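How does a robot learn to use its hands?

When you were small, how did you learn to tie your shoes? Probably somebody showed you, and you tried to copy. Robots can learn in this way too.

Debashish Paul and Tharindu Sivakumar work on a project with the name Gusteo. They wanted to know: can a robot learn a job from people, when the robot is not even in the room?

So the people do the job themselves, but they do not use their fingers. In each hand they hold a gripper, a tool which can pinch things like the hand of a robot. On the gripper sits a white cube with black and white squares. A computer knows this pattern very well – when it finds the squares in a video, it can work out where the gripper is and which way it is turned.

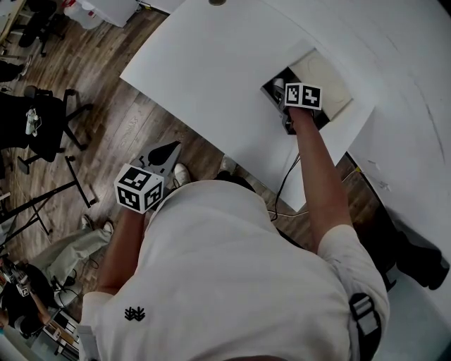
One try is not enough. The team recorded the same job 900 times, and it took nearly 12 days. Then the computer studied all the recordings and looked for what was the same in them.

After this came the test. A robot with 2 arms had to do the job alone. When it learned from only 33 recordings, it missed very often. With all 900 it did much better, but it still got confused if the table was moved to a new place.

Now Debashish wants to try with more tables, in different colours and heights. They will begin in August.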